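Layug Print and Stamp Club
Minutes of the regular meeting, 14 July 2026
Held in the back room at Tuklow Hall

Present: 22 members, 2 guests. Minutes from April approved with one spelling fix (it's Pultum, with one l).

1. Summer card swap
What a response! We have 8 tables signed up already and the Stesura group wants to join us, which would make this our biggest swap yet. Agreed to say yes to Stesura right away. Each table brings its own paper and towels.

2. Supplies
The order of 800 blank cards from Pultum came in and the stock is lovely, smooth and nicely stiff. Cards will be handed out in small packs at the next meeting. Please don't take extras until every table has theirs. Several members asked for more colors of ink. Green and rust got the loudest cheers, so we'll price those first.

3. Round stamps on cards
Much happy discussion of this one. Solid round stamps are hard to print evenly, and people had plenty of tips: tap the pad lightly a few times, press straight down, keep a magazine under the paper for some give. 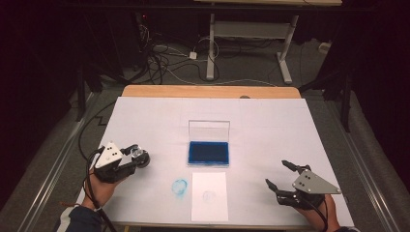
Practice prints on the big cover sheet were voted a keeper for the swap. It's so handy to have white paper under everything and try the stamp there before touching a card. The blue ring printed on the sheet came out much stronger than the pale one on the card beside it, and even the stronger one is mottled, so there's lots to play with. Agreed: every swap table gets a full paper cover.

4. Other business
Lids go back on ink pads before packing up. Drying rack still needs a new hinge; carried over.

Next meeting: same room, bring a favorite stamp.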